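Norkine Bench Kit: Set-up and Collection Guide
Section 4. Recording demonstrations for the block placement policy
Revision 9/21/18. Maintained by Edgars Venckus.

4.1 Purpose

This section covers table layout, arm start-up and episode recording for the block placement study. The policy is trained by behavior cloning from teleoperated episodes. Calibration of the wrist camera is covered in Section 3 and must be finished first.

4.2 Before you start

1. Check that the arm base does not shift when pushed lightly from the side. Replace the mounting patch if it does.
2. Trace the servo wires from the base to the gripper. No loop may catch on a joint at full extension.
3. Turn on servo power, then start the Kuzmenko control service. Wait for the "ready" line in the log.
4. Send the arm to its home pose.

CAUTION: Keep hands out of the reach of the arm while servo power is on. The hobby servos do not sense contact and will continue to push against an obstacle.

4.3 Laying out the table

1. Place the baseplate at the angle given in the episode sheet. The sheet is generated by the Momwood script and differs for each episode.
2. Scatter the loose blocks in front of the baseplate. Mix sizes and colors. Blocks may touch each other.
3. Set the target block within reach of the gripper, studs up.
4. Keep all objects on the panel that carries the arm. Objects past the seam are outside the workspace limits and the episode will be rejected by the checker.

Note: Do not square the blocks to the table edges. In the July set the blocks were laid out in neat rows, and the resulting policy approached every block at the same wrist angle.

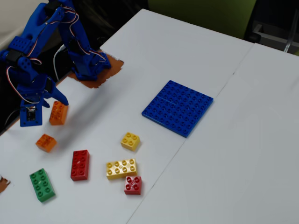
4.4 Recording an episode

1. Press Record. The status field changes from IDLE to REC.
2. Move the leader arm so that the gripper is open and the jaws are on either side of the target block. Hold this position for one second before closing.
3. Close the gripper and lift straight up until the block clears its neighbors.
4. Carry the block over the baseplate, align the studs and press down.
5. Open the gripper, raise the arm and press Stop.
6. Mark the episode as success or failure. Keep failed episodes. They are used to train the grasp classifier.

An episode longer than 90 seconds is discarded automatically. Let the servos rest after every 10 episodes.

Note: If the block tips during closing, do not correct it by hand. Stop, mark a failure and start the next layout.

4.5 Dataset size and expected result

The reference policy was trained on 400 episodes. On layouts not used in training it placed the target block in 70 percent of trials. Most failures occurred at the press step, with the studs misaligned by less than one stud width. Grasp failures were less common and were concentrated in layouts where the target touched another block.

Taras Kravchuk repeated the training with the wrist camera stream removed. Grasping got worse on all block sizes, and the 2x2 blocks were affected most. Configuration files for both runs are in the Britdale folder of the project repository.

4.6 Shutting down

1. Return the arm to its home pose.
2. Stop the control service.
3. Turn off servo power. Support the upper link with one hand while doing so, as the arm drops when torque is released.
4. Run the checker on the new episodes and copy its report to the log directory.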